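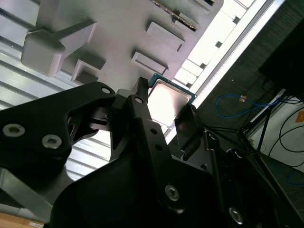 Processor chip with a silver heat spreader, beside a gray plastic fixture

Drolter Hydrant Flushing Diffuser
Clivard Waterworks Equipment

42 shares

If you run a flushing crew, you know the look a homeowner gives you when a wide-open hydrant starts digging a trench through their front lawn. The Drolter is our answer to that look, and we're really fond of it! It bolts onto the pumper nozzle or one of the hose nozzles, turns the stream, spreads it, and lays the water down on the pavement in a wide, lazy sheet that a crew can steer toward the storm drain.

The body is cast aluminum with a powder-coated steel screen inside. Water comes in through a swivel inlet (you can set the angle after the threads are tight, so no more starting over when the outlet ends up pointing at a parked car), hits the baffle, and leaves through the long slot at the bottom. It handles up to 600 gallons per minute. Above that you'll want the pumper-nozzle version with the wider slot, and please call us first so we can talk about your pressures.

Behind the baffle there's a drawer for dechlorination tablets. It slides out from the side and has a big looped pull you can grab with heavy gloves on. The old model had a screw cap there and we heard about that cap a lot. It's gone.

There's also a pitot port with a gauge already fitted, so you can take a flow reading while you flush and write both numbers down on the same stop. Annunziata Marchetti, our shop lead, added a little chart on the side of the body that turns the gauge reading into gallons per minute. It's stamped into a metal plate, and you can still read it after years of rattling around in a truck bed.

How it has been used

The water department in Dastberg took a pair of Drolters out for its spring flushing and ran them on 123 hydrants, starting near the treatment plant and working outward. The hilly end of town has high pressure and narrow streets with no curb on one side, and that's the part they were worried about. Pavithra Venkataraman, who plans the flushing routes there, sent us her marked-up map afterward, with notes in three colors of pen. We loved it. Two of her notes turned into changes: the feet are wider now, and the safety chain is long enough to go around the hydrant barrel and back to its own hook.

She also asked for a brighter color. Every unit shipped since then is safety yellow. 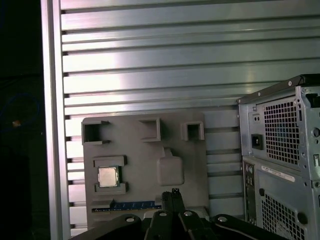 Can the diffuser stay on the hydrant overnight?

Take it off at the end of each shift. A closed-up hydrant needs to be ready for the fire department, with its caps on and nothing chained to it, and the tablets last longer if the drawer is emptied and dried.

Using it day to day

Hand-tighten the swivel first, then give it a quarter turn with a spanner. Hook up the chain before you open anything. Open the hydrant slowly, all the way, and watch the feet for the first few seconds as the water builds. If the unit wants to walk, close down and turn the outlet a little more toward the ground. Keep traffic cones on the downstream side too, as the sheet of water spreads farther than people expect, especially on fresh asphalt.

Look at the screen every few stops. In older mains you'll get scale, sand and now and then a pebble or a bit of old gasket. 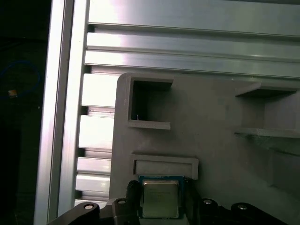 Rinse it with the hose back at the yard and leave the drawer open so air can get through. The swivel takes a dab of food-grade grease once a season. That's really all the care it needs, and the screen, the gauge and the swivel gasket can all be changed with ordinary hand tools.

What comes with it

One diffuser with gauge, one safety chain, one spare swivel gasket, a spanner, and a laminated flushing log that fits in a shirt pocket. Tablets are sold separately. We like the Achari brand because they fit the drawer without any trimming, but any tablet of the same width will work.

Weight: 42 pounds
Top flow: 600 gallons per minute
Inlet: national standard hose thread, other threads on request
Color: safety yellow
Price: $659

The pumper-nozzle version is back in stock in July. If your town has odd threads (plenty do!), send us a worn-out cap and we'll match it.

Page updated June 22, 2021

3 comments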